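Skivside Rovers
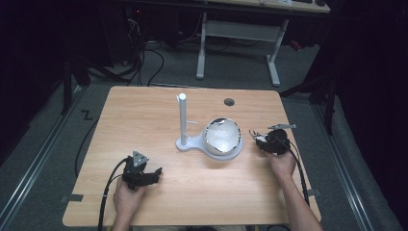 Skivside Rovers are a semi-professional football club from Skivside, near Lotcombe. Play in blue and white hoops. Home ground is Vachon Lane, capacity 845, with 60 seats in the one covered stand - the rest is open terrace and grass bank. The clubhouse has the usual bar and trophy shelf, and the committee room upstairs has a plain light wood table much like the one in the photo, pale with a straight grain, where signings are agreed. Shirt sponsor is Ekero.

History

Formed by a merger of two works sides. Spent most of there early years in the Lotcombe District League, winning it 3 times. Promoted in March with games to spare, then relegated straight back the season after. Record attendence is 700, for a cup tie lost on penalties.

Rivalries

Main rivals are Lotcombe Town. Derby usually played over the holidays - tends to draw the best gate of the season.

Recent seasons

Mid-table mostly. Goals have been the problem, with no regular striker since the last one moved up a division. New floodlights first used on October 20, 2021, a goalless draw.

See also: Lotcombe District League, Vachon Lane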